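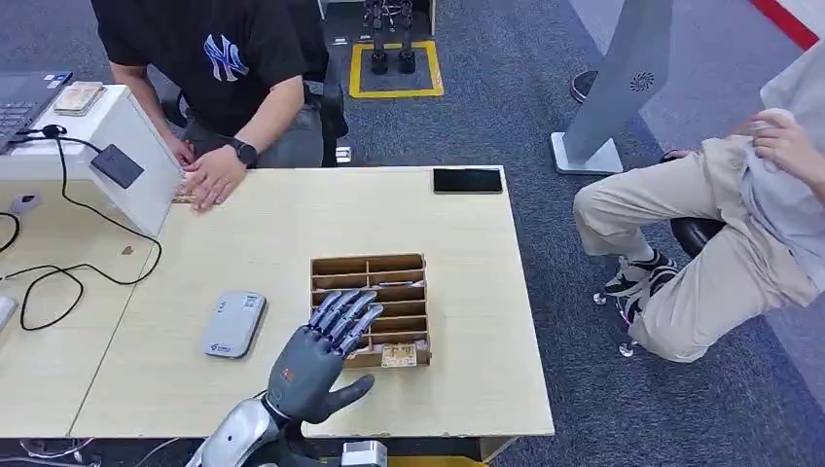

Workshop tips: getting a hand to find the right slot

I've spent most of April on slot-picking code, and these are the habits I'd keep.

Teach the grid, skip the slots. I used to save a pose for every compartment. Then somebody bumps the organizer and you redo the lot! Now I save two opposite corners and let the planner work out the rest.

Put your hover height in the config file. Mine lived in three different scripts and they never agreed.

Cardboard partitions are thin, and depth data gets ragged along the top edges. I average 6 readings before I trust one – slower, but my logs got a lot less exciting.

Cap the planner. Ours at Skovanham would happily chew through 4,000 samples looking for a prettier path. I cut it to 3,000 and can't tell the difference.
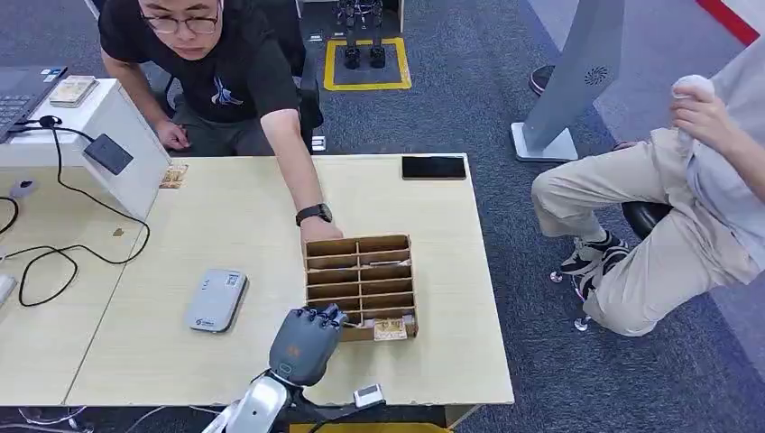 Keep a hand on the organizer while you adjust it, and re-run the corner check afterward.

Todor Stan got me to name log files by what changed (“hover up, speed same”). I was up to run 13 one Tuesday with no clue which was which, so yes, he was right.

Last one: replay the plan in the simulator after every edit, even a one-line edit. Especially a one-line edit. I'll post my corner script once I've cleaned up the variable names.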